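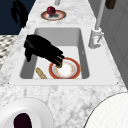

By Lai Haltia, staff reporter

PLONDHAM – Visitors to the Hilov robotics lab got to watch a pair of black robotic hands work through kitchen chores in a simulated kitchen on Friday, September 23, 2022, as the lab opened its doors to the public for the first time since moving to its current building.

The lab said 112 people signed up for the afternoon. They were taken through in small groups, starting with a short talk in the lobby and ending in a room where the simulation ran on a large wall screen.

The kitchen exists only in software. It has a marble counter, a white sink and faucet, and dishes set out to be handled. In one part of the demonstration, a hand reached down into the sink and put its fingertips on a plate with a red-orange rim lying flat on the bottom, while the second hand stayed raised over the counter.

Staff told visitors that a plate lying flat is one of the harder things to pick up, as there is little room to get a finger under the edge. The side walls of a sink make it harder still, and the hand has to come in from above without hitting the rim or the faucet.

The lab has run the sink task 4000 times in simulation this year, according to a handout given to visitors. Each run starts with the dishes in slightly different places. Staff then go through the runs that failed and sort them by cause, such as a slip or a bump against the basin.

Running the task on a computer first saves time and broken dishes, the handout said. It also lets the lab change the size of the sink or the weight of a plate in a few minutes.

Visitors were able to try the controls themselves at two desks near the back of the room. Most of those who took a turn were trying to lift a plate or move a piece of fruit from its saucer. Lines were long for much of the afternoon, and the lab kept the desks open an extra half hour.

Questions from the groups were mostly about cost and timing. Staff said the lab does not make products for the home and has no plans to sell a kitchen robot. The work is meant to show how well a hand with several fingers can deal with everyday objects in tight spaces.

A second open day is planned for October, with room for 200 visitors. It will cover the same demonstration along with a talk for high school students. Admission is free, but visitors need to sign up ahead of time at the lab's front desk. Children under 12 must come with an adult.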